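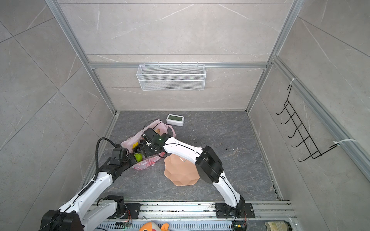
Home
Programs
Student Work
Library
Contact

Breathing Practice and Attendance in a Beginner Yoga Course
Student project report, Movement and Health Studies
December 2025
3 min read

1. Background

The Stevholm campus has offered a beginner yoga course for several years. Attendance usually falls after the first few weeks, and the department wished to know whether the order in which material is taught has any bearing on this. Our project group was asked to compare two versions of the course. In the standard version, standing postures are taught from the first class and breathing is introduced later. In the revised version, called Plorko in our working papers, each class opens with 20 minutes of seated breathing practice before any posture is taught.

2. Method

Enrollment records showed 152 students in the course, divided between the Stevholm and Lunport campuses. Stevholm followed the standard version and Lunport followed the revised version. Both campuses used the same teaching manual, published by Kramer, and the same sequence of postures. Students signed in at the door, and absences were recorded whether or not a reason was given. At the end of the term, students were invited to complete a short written survey. Some 300 written comments were collected, as most students answered more than one open question.

The group did not measure flexibility, blood pressure or any other physical result. Approval for such measurements would have required more time than the term allowed.

3. Findings

Attendance declined at both campuses. The decline was smaller at Lunport, although the difference was modest and appeared mainly in the second half of the term. Students at Lunport often wrote that the opening practice helped them settle after other classes. A smaller number found it slow and would have preferred to begin moving sooner. At Stevholm, the most common complaint was difficulty in keeping pace during the sun salutations, particularly in matching breath to movement.

4. Limitations

The two campuses differ in class times and in the length of the walk from the main lecture buildings, and either of these may affect attendance. The instructors were also different. Students were not assigned to a version at random. The survey was completed only by those still attending, so the views of students who left the course are not represented.

5. Recommendations

The group recommends that both versions be offered at each campus in the term beginning in January, with the same instructor teaching both where possible. Students who withdraw should receive a brief survey of their own. A shorter opening practice should also be tested at Lunport.

2 comments
Share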